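Clasto releases version 14 of its manipulation planning software

20th January

Clasto has released version 14 of its planning and control software for robot arms that handle soft or irregular objects. The release is available to all current licence holders and will be supported alongside the previous version until the end of March.

The main change concerns the way the software decides where to take hold of an object. Earlier versions chose a grasp from a single view, taken before the arm began to move, and kept to that choice until the fingers had closed. Version 14 continues to assess the object during the approach, using the camera at the wrist, and may alter the angle or the width of the fingers up to the last few centimetres of travel. If no suitable grasp remains, the arm withdraws and the planner selects another object.

The new planner was developed with Gellberg, whose laboratory supplied the test rigs and carried out the trials. The trial set consisted of 641 recorded attempts at moving small items between containers and plates. Of these, 394 were carried out with the new planner and the remainder with the old one, so that the two could be compared under the same lighting and on the same tables. Clasto intends to publish the logs, together with the scripts used to score them, when the review of the data has been completed.

Food items were given particular attention. They vary in shape, often touch one another and can be damaged by a grip that would be harmless to a rigid part. Pale items on a pale background are a known difficulty for the segmentation module, as is the glare from glazed plates, and both conditions were deliberately kept in the trials.

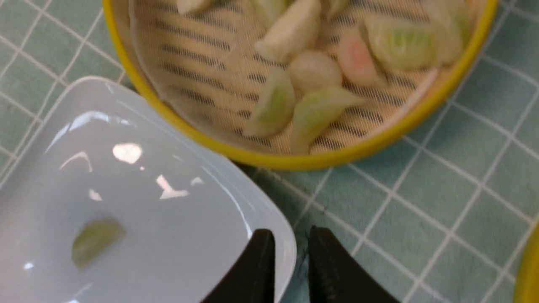
The segmentation module has been retrained accordingly. It now reports a confidence value for the outline of each object, and the planner takes this value into account when ranking possible grasps. Where two objects overlap in the view, the operator may choose whether the software should treat the boundary as uncertain or ask for a second view from a different height. The second option is slower and is switched off by default.

Motion blur is handled in a similar manner. Views taken while the wrist is moving quickly are given less weight, and the log records which views were used for each decision.

The release also corrects 151 reported faults. Most relate to the calibration tool, which in some installations failed to save the position of the camera after a restart. Users of the Proddale simulator should install the updated connector before opening existing projects.

Training material has been revised by Pîrvu and is supplied with the software. Sites that have written their own grasp rules are advised to read the section on migration first, as the format of the rules file has changed.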